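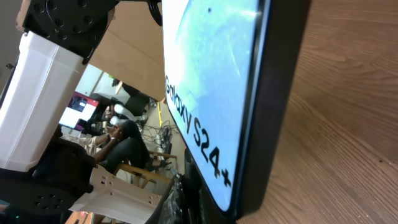 Re: [stock-list] Box dimensions, display vs. retail

The shelf plan for the Zornow store still uses one depth value for every boxed phone, and that value came from the old carton list. I went through the records again in December and the problem is confined to the phone category. Cases, chargers and cables are fine. For the larger handsets the label position also matters, as we sort by reading the front panel. On the Galaxy S24+ box the model name is in black on a pale blue-and-white panel, set along one side of the face, with "S24+" larger than "Galaxy". The sides should be treated as a separate field, as at least one of them is black and gives a clear edge against a wood shelf. A bin label placed over the name defeats the purpose of facing the box out.

Abena Opoku wrote:

> We have 3,000 box records in the Uncombe export and 2,869 of
> them pass the size check. Are the rest missing a value, or is
> the value wrong? Also, does the plan assume boxes stand upright
> or lie flat? The Drodon sheet says upright, the Arthur sheet
> does not say. I would like to settle this before the labels
> are printed.

On the first question: both. Most of the failed records have an empty depth field. The others have width and depth swapped, and they fail only when the swapped depth exceeds the shelf limit. A swapped record for a small box can pass, so the pass count is an upper bound on the number of correct records.

On the second: upright, name facing out, for everything on shelves 5 and 7. Flat stacking is allowed in the back room only. The Arthur sheet predates the orientation column and should be read as upright until it is replaced.

Proposed changes to the export:

1. Add "orientation" as a required field. Allowed values: upright, flat.
2. Record width, height and depth with the front panel facing the person measuring. Depth is front to back.
3. Add "label side", the edge of the front panel nearest the printed model name.
4. Reject empty depth at entry.

Item 2 will catch the swaps only if the old records are measured again. I can do the phones. Someone at the Drodon site would need to take the tablets, as we do not stock them.

Please hold the label print until item 3 is agreed. The rest can go in with the next export.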